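Workshop > Notebook > Glazes

8 April 2026
By Konrad Fankhauser
2 min read

Pulled the second Rornodden firing out this morning and I'm pretty chuffed! The ash glaze has finally stopped crawling on the shoulders – well, on most of them. Two mugs still have bare patches near the handle, and I reckon that's my greasy fingers, because I'd been at the wax pot just before dipping.

Notes so I don't lose them again. Dry batch was 274 g, sieved twice, then water added until it coated a finger like pouring cream (Siu-ming Yau uses a hydrometer and is probably right, but mine's cracked). Bisque wiped with a damp sponge and left overnight. Dip for a count of 2, no more. The longer dips went on thick as custard and that's where the trouble was last time.

Colour is nice where it's thin, a bit muddy where it pools. I'd like to try the Camenzind clay under it, the pale one, as the Grerkudo has too much iron for what I'm after. There's most of a bag under the wedging bench, gone a bit stiff, so it'll need slaking first.

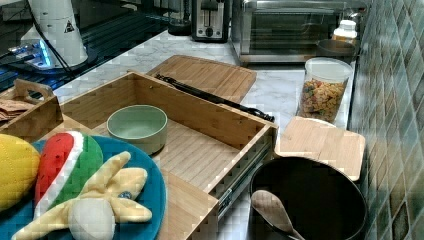

Shrinkage on the Grerkudo bars: 100 mm wet, still have to measure them fired, and the calipers have wandered off again. If whoever's got them could put them back on the hook I'd be grateful.

Next go: same recipe, half the pots with the feet waxed a bit higher, and a slower cool through the top end. Siu-ming wants a spot on the bottom shelf for her test tiles. Need more kiln wash before then too.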